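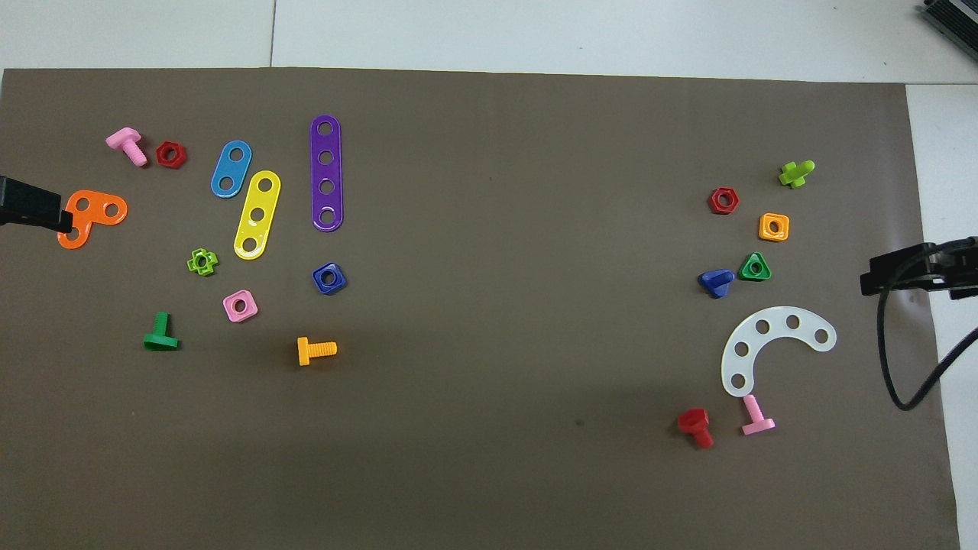 MONTREAL, December 2024

Restaurant and bar workers wanted for study on violence and threats on the job

Covamach is looking for people who work in restaurants, bars and cafés to take part in a study on assaults, threats and harassment by customers or strangers. The study is run with Flundasum, which supports workers in the food service trade.

In November we sent a short survey to restaurant staff across the city and received 1,874 replies. We now want to speak with a smaller group in more detail. We will hold 800 phone interviews and a set of group meetings with 6 people each.

You can take part if you:
- are 18 or older
- work in a restaurant, bar, café or takeout counter on the island of Montreal, or did so in the past year
- deal with the public during at least part of your shift
- can speak English or French

You do not need to have been attacked or threatened yourself. We also want to hear from people who saw something happen to a coworker, and from people who have had no trouble at all. Owners and managers can apply if they regularly work on the floor.

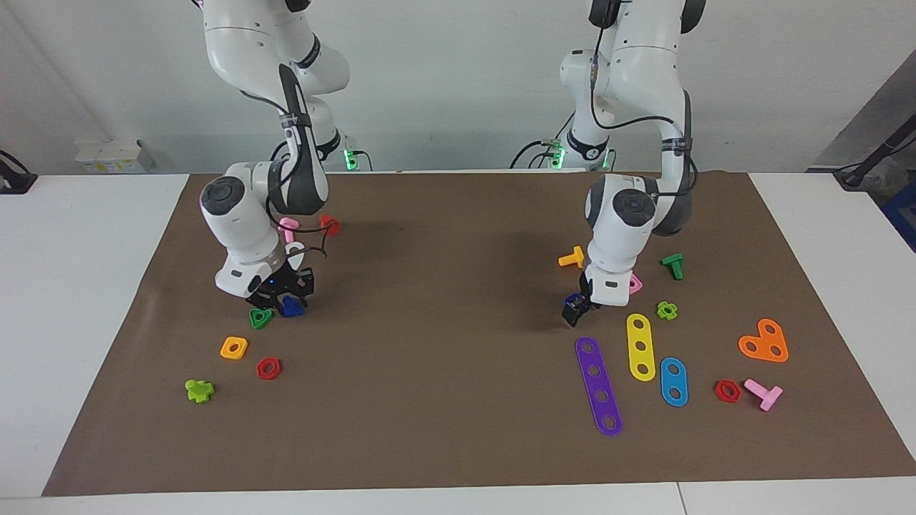
The phone interview takes 45 minutes. We will ask about your workplace, your usual hours, whether you close alone, what happened in any incident you want to talk about, and what your employer and the police did afterward. You can skip any question or stop at any time. Your name and the name of your workplace will not appear in the report, and nothing you say will be passed on to your employer.

Participants receive a $40 gift card after the interview. Those who join a group meeting receive a second card and a transit fare. Meetings are held in the evening and on weekday mornings at the Covamach office, which has step-free access.

To apply, fill out the form on the Covamach website or leave a message on the study line, giving your first name, the kind of place you work in and a good time to call. Please do not describe an incident in your message. A member of the interview team will call you back within two weeks.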